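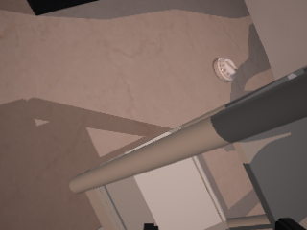

Ticket: Sim kitchen, wrist view episodes rejected by intake check
Opened by: Jalen Villanueva
Assigned to: Ingrid Ostrowski
Project: Kindstead
Priority: Normal (was Urgent, see rule 2)
Status: Closed, with grumbling

Jalen, 9:10 am
Intake bounced 300 episodes overnight. The reason given for every one of them is "scene practice violation," which narrows it down to the entire practice document. I've attached a still from the first one in the batch. The gripper is in view, the marble renders, the shadows render. What did I violate?

Ingrid, 9:42 am
Rule 6, I think. Loose items on the work surface have to be declared in the scene manifest. There's a small round white thing, knob or cap, sitting on the pink marble on the far side of the bar. Your manifest says "loose items: none."

Jalen, 9:50 am
It's a knob. Or a cap. It came with the asset pack.

Ingrid, 9:53 am
Then the manifest should say so. "Came with the asset pack" isn't a field.

Jalen, 10:20 am
Added it as "knob_or_cap" and resubmitted. Bounced again, same message.

Ingrid, 10:31 am
The checker doesn't accept names with "or" in them. Roscoe wrote that in after somebody declared a "bowl or hat." Pick one. If you can't tell from the mesh, rule 6 lets you use "small_round_item."

Jalen, 11:05 am
small_round_item. Resubmitted. Now 2 violations, so I appear to be going backward.

Roscoe Szabo, 11:30 am
You're going forward. The checker used to quit at the first problem, and now it's getting far enough to find the rest. Yours are:
Shadow sources undeclared (rule 9). There are big shadows across the lower left and along the top. Anything that casts a shadow into the wrist view gets listed, even if the thing itself is out of view.
Light preset missing (rule 10). Put the preset name in the header, spelled the way the preset file spells it.

Jalen, 11:34 am
I have to declare furniture the camera can't see?

Roscoe, 11:41 am
Yes. Last September the Escobedo set went out with 1,700 episodes where the shadows belonged to a cabinet that had been deleted from the scene list but not from the scene. Charoen spent the month finding it. The rule is named after him in the source code, though he asked us not to.

Charoen Ruangrit, 11:44 am
I did ask.

Jalen, 1:15 pm
Exported the full object list straight from the scene file and pasted in every caster. Set the light preset. For the record, the preset file spells it "afternooon," so I did too.

Ingrid, 1:22 pm
Correct. Don't fix it. Mondetard's loader expects three o's.

Jalen, 2:05 pm
All 300 accepted. One warning left: "ticket priority exceeds rule 2." Is the checker reading my tickets?

Ingrid, 2:12 pm
Arlo hooked it up. Urgent is for arms that are moving when they shouldn't be. I've set you to Normal.

Resolution
Manifest corrected: loose item declared, shadow casters listed from the scene file, light preset added. No re-render needed. Error text change requested so that it names the rule number (passed to Arlo Sorensen, who says it's on the list, and has said so before — see the three linked tickets).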